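### 3.2 Gripper set-up and upkeep

The Parum cell uses two blue ribbed fingers, with the wrist camera fixed above them. Finger pads are wiped down every 100 cycles and the opening width is re-zeroed at the same stop. Drift over 10 encoder counts means the finger mounts are re-torqued.

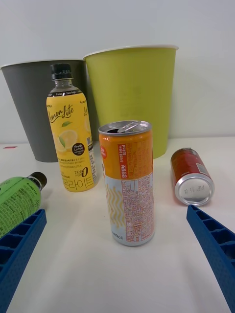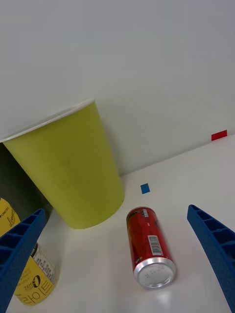
**Figure 4.** Wrist camera views with both fingers in view and a red can lying on the white tabletop.

Finger sets were replaced at cycle 212. The left mount had loosened by cycle 163 and was refitted with thread-locking compound; the colour calibration was left unchanged.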